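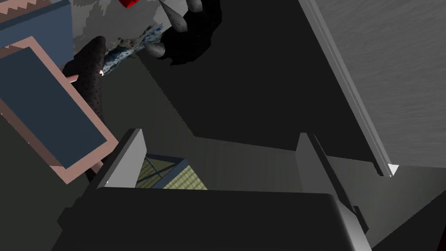 August, 07:40. Continued with the simulated cell before the morning run. The Latier gripper model was reloaded overnight with the corrected finger offsets, and the wrist view now agrees with the joint readout to within 3 mm. Last week it was well outside that.

Contact settings are still too stiff. At 2000 steps per second the fingers chatter against anything thin, and the log fills with penetration warnings. Dropped the stiffness to 80 per cent of the Wener default and raised the damping one notch. Warnings fell from 939 to a handful, most of them in the first second after reset, when the loose objects are still settling. I have left those alone for now.

Fixed the reset pose as well. The wrist was coming up with its roll sign reversed, so every trial began with a half turn that wasted time and upset the grasp planner. One line in the Curneo config file. It had been wrong since the spring.
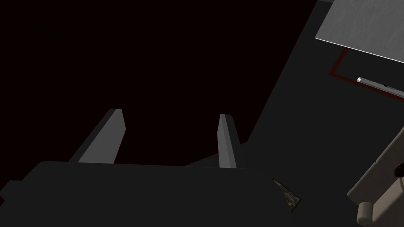
Lighting next. The dark surfaces render as flat grey with very little shading, and the edge detector loses them. I would prefer a second lamp to another threshold - the threshold has been moved four times already and I no longer trust it. Tried one at low power over the right-hand side, result not yet checked.

14:15. Nyarko build failed on the mesh step, an out-of-date path. Corrected, restarted, passed. Saved the contact settings under a new name and kept the old file.

To do: finger pad friction, the lamp, and the close command, still one cycle late.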